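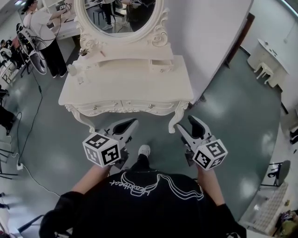

I started Trenby because of a dressing table. My aunt left me hers when she moved into a smaller place, and I had no idea what to do with it, so I put it in the window of the shop I was renting at the time (I sold lamps, badly) and people came in all day asking what it cost. It wasn't for sale. I took the hint anyway, and by January I had stopped buying lamps and was driving all over the county looking at other people's bedroom furniture. The cream white one with the oval mirror is very much the sort of thing I went looking for then and still do now: curly legs, carving along the front, a row of drawers with little round silver knobs, and a raised shelf at the back for the bits you want to hand. I like them dressed a bit too, so there's a small succulent up on the shelf and a clear glass bottle over on the left.

So that's what we do. We find, mend, paint and sell dressing tables, and the stools and mirrors that go with them. We've been asked to do wardrobes and we've said no, mostly on account of the stairs.

I say we, because there are two of us these days. I'm Retno Halim and I do the buying, the painting and the talking. Lev Kravchuk does the joinery and he is far better at his job than I am at mine. He came in to ask whether I wanted a wobbly leg looked at, stayed for the afternoon, and now has his own bench, his own kettle and strong opinions on glue. If you bring us a table with a drawer that sticks, it's Lev you want. If you can't decide between two whites, come and find me and clear your diary, I can go on!

People often ask how long a table takes. A straightforward one, where the joints are sound and it only wants cleaning up and a fresh coat, is usually with us for 17 days. A good part of that is waiting for paint to harden, and I won't hurry it. I did once, for a customer who needed hers for a wedding morning, and the bottom drawer stuck fast with her earrings in it. She was very nice about it. I drove over with a bar of soap and a palette knife and we got there in the end, but I've never sent one out early again.

We use the same few things over and over. The paint we like best is from Falcão, in a soft eggshell that doesn't show every fingerprint. Knobs come from Tevex, who'll sell you them singly, which is a blessing when a table turns up with one missing. Old mirror glass we keep whenever we can, even if it has a few freckles — I think a bit of age in the glass is kinder to the face first thing in the morning. If it has gone too far, we'll ask you before we change it.

The workshop is at Dukport, in the old sail loft behind the car park, and you're welcome to come and poke about. Open the drawers, sit down, see if your knees fit. Do please sit down, in fact. So many people buy a dressing table standing up and then find the stool is wrong for it, or the mirror shows them their own chin. Bring your own stool if you're keeping it. Somebody brought a piano stool last spring and it was perfect.

A few practical things, as I'm always being asked. We deliver within 3 counties and we carry it up to the room ourselves. Mirrors travel wrapped in blankets and get fixed on at your end. We don't buy from photographs alone, so if you have a table to sell, send me a snap and the width and I'll come out to look at it. I'm afraid I can't give you a price over the phone, the underneath tells me more than the top does.

We keep a notebook by the door with every piece in it: where it came from, what was wrong with it, what colour it went out in. Ask to see it when you visit. There are some lovely entries, including a ring found behind a drawer lining (returned, with much crying on both sides) and a full set of 1970s bus tickets. Lev wanted to frame those, and I've said he can have the wall by the sink.

The best way to reach us is to ring the workshop and let it ring for a good while — one of us will have painty hands.

Recent from the workshop
Choosing a stool that fits under the drawers
Freckled mirrors: keep or replace?
Lev on loose legs
Which white? Falcão eggshells side by side
Cleaning carved wood with a soft brush
Getting to us at Dukport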